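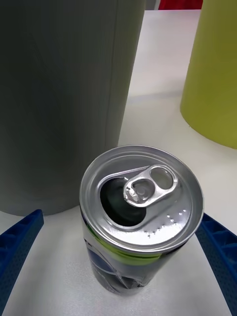
Opened can, pull tab lying flat on the lid.

2026-05-17
Entry by Vilja Ojala, Fludusari archive workshop

Continued with the Hájek sermons. The second box holds 85 typed sheets, most of them addresses to the regional synod on church and state. Sheet 27 is missing. The gap falls in the middle of the address on conscience and voting, and the carbon copy stops at the same place.

Scanned the first half of the box at the lower setting. Text recognition read the body type well but failed on the penciled notes in the margins. These will be transcribed by hand. Scripture references are to be entered as Hájek wrote them, including the ones he got wrong, with the correct verse in brackets.

The Nimis catalog lists roughly 800 items under his name. Our count will differ, as Nimis entered each draft separately. Colleagues should keep drafts together under one number until the matter is settled.

Letter to the synod office about publication rights drafted, not sent. Their last reply was in November and did not address the radio talks.

Next: sheets 43 onward, then the radio talks.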